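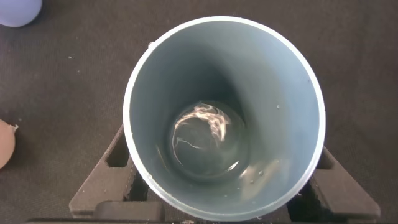

Most advice on watering houseplants tells you to do it once a week, and I have never understood who that is supposed to help. A fern over a radiator and a cactus in a north window do not drink on the same schedule, and neither one knows it's Sunday. What I do is measure what goes in and what comes out for a few weeks, then throw the schedule away. You don't need a meter for this. A plain cup will do, like the blue-gray one with a little clear liquid at the bottom, as long as you can look straight down into it and tell a shallow pool from a deep one. Smooth sides help too.

What you need

A cup you won't drink from again
A kitchen scale
A saucer or tray for each pot
Masking tape and a pen
A wooden chopstick

I left moisture meters off the list on purpose. I bought two, a Kornik and a Giltance, and stuck them in the same pot an inch apart. One said dry and the other said wet. Maybe I got a bad one, but I couldn't tell you which, and that's the trouble with them.

Step 1. Find out what dry weighs

Wait until the chopstick, pushed down to the bottom and left for a few minutes, comes up clean with no dark soil stuck to it. Weigh the whole pot. Write the number on a piece of tape and put the tape on the pot. If the plant is already drooping, you waited too long — water it and try again next time, a day or so sooner.

Step 2. Water it slowly and catch the runoff

Fill the cup, weigh it, and pour a bit at a time around the edge of the pot. Stop when water shows up in the saucer. Let it sit for 21 minutes. (Any time near that is fine, I just set the timer once and never changed it.) Tip the saucer back into the cup with whatever you didn't pour and weigh the cup again. The difference is what the soil held.

My pothos, in a 4 inch pot, held 110 grams. I had been giving it around twice that and letting it stand in the extra.

If the water runs through right away and the pot hardly gains any weight, the soil has shrunk from the sides. More water from the top won't fix that. Stand the pot in a basin until the surface looks dark, then let it drain.

Step 3. Weigh it again, and keep weighing

Put the wet weight on the tape under the dry one. Pick the pot up while you're at it and get a feel for it. Check it every couple of days. When it gets most of the way back to the dry number, water it. For ferns I go at halfway.

After a month you can probably skip the scale and go by lifting. Torquil Drummond, who got me started on this, says he still weighs everything, but he has a greenhouse and more patience than I do.

Things I would not bother with

Ice cubes. You still don't know how much water the plant wanted.

Gravel in the bottom of the pot. Water sits in the soil above the gravel, so you've only made the pot shorter.

Misting. I misted a calathea every morning all through May and its edges went brown anyway. Someone will write in to say I did it wrong.

Do the weights over again when you repot, and again when the heat comes on in the fall. The old tape will be no use by then.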